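Salen Two-Finger Gripper, Wide Opening: What It Costs to Own One

2025-08-17
By Lucyna Walczak

14 comments | 80 shares

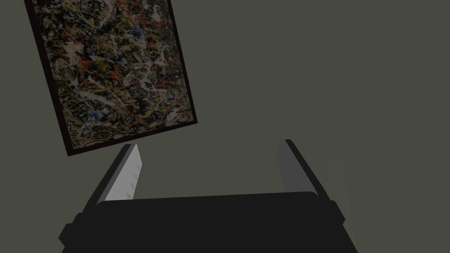
What you are buying

The Salen is a parallel gripper with two flat-sided fingers and a black body. It opens, it closes, and it reports how far it got. We sell it for $2361, which covers the gripper, the mounting plate, one cable and a quick-start card that Dariusz Makowska in our service department rewrote in January after reading the old one out loud to himself.

The price does not cover an arm. We get that email every week. If you don't own an arm, please buy the arm first, then measure its wrist, then come back.

Start in simulation

Every Salen order comes with the Pliltenico model, the simulated version of the gripper, and you can have the model before you've paid for the metal. Ask for it. Put it in a room with a wall and something hanging on the wall, mount the wrist view, and spend a week finding out what your camera sees with the fingers wide open. In our own test room the wrist is rolled over far enough that a framed splatter painting hangs at a slant you'd normally associate with earthquakes, and the gripper body takes up most of the bottom of the view. Budget for that. People plan cells as if the camera will be looking at the job, when a good part of the time it is looking at the gripper.

Also look at your lighting. One finger pad in the same view comes up bright and the other a flat gray. If your vision software was tuned on evenly lit parts, you will want to know this before you order lamps.

The lines people forget

Spare finger set, $609. Buy it with the gripper. You will drive a finger into a table, probably in front of your boss.

Curodero wrist adapter. Needed for older arms. Quoted per arm, and we need a photo of the bolt pattern, preferably in focus.

Cable. The one in the box suits a small bench arm. Longer runs are extra and we don't stock every length.

Training. Half a day with Renata Valdebenito, remote or at your place. She will ask what the gripper is going to pick up. "Various" is not an answer she accepts.

Integration hours. Whatever you wrote down, look at it again.

Lead time

Salen units ship in 6 weeks. Spare fingers go out faster. Sobczak, who make the mounting plate, shut down for part of the summer, so fall orders get in line behind everyone who also forgot that.

Returns

Unused, in the box, with the card. Simulated collisions don't affect the warranty. Real ones do.

Comments

Sanaa Kabbaj
Does the spare finger set include the screws? The last one we got from another supplier did not, and the hardware store trip took longer than the swap.

Lucyna Walczak
Screws are in the bag, and the hex key too.

Irén Csonka
We ran the model before ordering and ended up moving our main camera off the wrist entirely. Saved us a bracket redesign. Still annoyed about the lead time.

Dariusz Makowska
Irén, yours is in the next batch. Please send the bolt pattern photo again, the first one was mostly thumb.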